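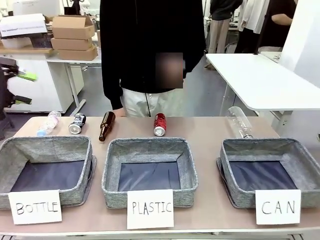 Household Waste and Materials – Unit 7 handout
Sorting at the source
Friday, February 2, 2024

Bring this back next week, we use the table on page 2 again. Reading for this unit is the Lania chapter on mixed collection, skip the part on landfill gas.

1. Where we left off

Last unit: what happens once the truck leaves. This unit: the thirty seconds before, when somebody stands over a bin with an empty in their hand. Most of the trouble in the Prirano figures starts there.

Two words to keep apart:
Stream – one kind of material that goes to one kind of buyer.
Contamination – anything in a stream that the buyer didn't ask for. Can be a wrong material, can be food, can be half a bottle of juice.

A clean stream is not the same as a full one. Marchuk plant paid less for a full load with mixed glass and plastic than for a short load of plastic only. See problem 3.

2. The three-bin setup

Labels: BOTTLE, PLASTIC, CAN. One word each, capitals, facing the person who is sorting.

Problem with the labels, and it came up right away in both sections – a plastic bottle is a bottle. So which bin? For this course BOTTLE means glass. A water bottle goes in PLASTIC. Write that down, it will matter on the quiz.

The two systems on the labels:
PLASTIC names a material.
BOTTLE and CAN name shapes.
Mixing the two on one row is the most common labeling mistake in offices and schools. Vultness building changed their first label to GLASS in March and left the other two alone. Count of wrong items in the glass bin for one month went from 1,035 down to a number they didn't publish, so don't quote a percentage.

3. Sorting key (use in this order)

Is it glass? Clear or brown, same bin here. Some towns split by color, ours doesn't.
Is it metal? Can, any size. Crushed is fine for us, not fine for deposit machines that need to read the code.
Is it plastic? Squeeze it. Springs back or crackles, plastic.
None of these, or you can't tell? Set it to one side. Do not guess. A guess costs more than a leftover.

Color tells you nothing. Red can mean a soda can or a drink bottle. Check the material, every time.

Caps: leave plastic caps on plastic bottles, that's the current local rule. Metal caps come off glass. Older handouts say all caps off, ignore that.

Labels and sleeves: leave them. Paper comes off in the wash step, full plastic sleeves are a different story (unit 9).
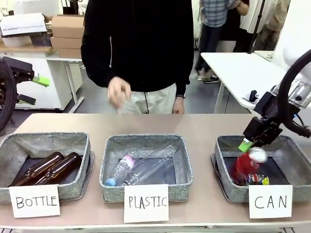 Fig. 2. Brown glass in BOTTLE, clear plastic bottles in PLASTIC, a red bottle with a white cap at the CAN bin.

Look at Fig. 2 with the key next to you. Two brown glass bottles on the left, OK. Two clear plastic ones in the middle, OK, blue cap left on one, also OK. Then the right-hand bin. What would you want to know about the red bottle before you let it stay in CAN? Write two sentences. Same for the small printed item next to it – can or package? If you can't say, that's an answer too, go to the last step of the key.

4. Containers

Soft-sided fabric bins are good for practice and bad for a kitchen. They sag, they soak up whatever drips and you can't hose them out. For dry empties on a table they do the job. Wide and shallow beats tall here, you see a mistake while you can still reach it.

At home: hard sides, a handle, a liner only for the plastic.

Spacing – bins touching, no gaps. People drop things in gaps.

5. Problems

1. Write new labels for the three bins so that all three name a material. Then write a set where all three name a shape. Which set fails first? Give an item.

2. A school collects 2,000 containers in a week. 9 in every hundred are in the wrong bin. How many wrong items? If it takes one person 7 seconds to pull and move each one, how many minutes is that?

3. Marchuk load question from lecture. Use the price sheet, show your work, units please.

4. Take one day's empties at home, run them thru the key in order. List any item that got as far as the last step and what it was made of.

Problems 1 and 2 are due in section. 4 can be handwritten. Price sheet is in the Lania folder, the one marked "old" is the rigth one.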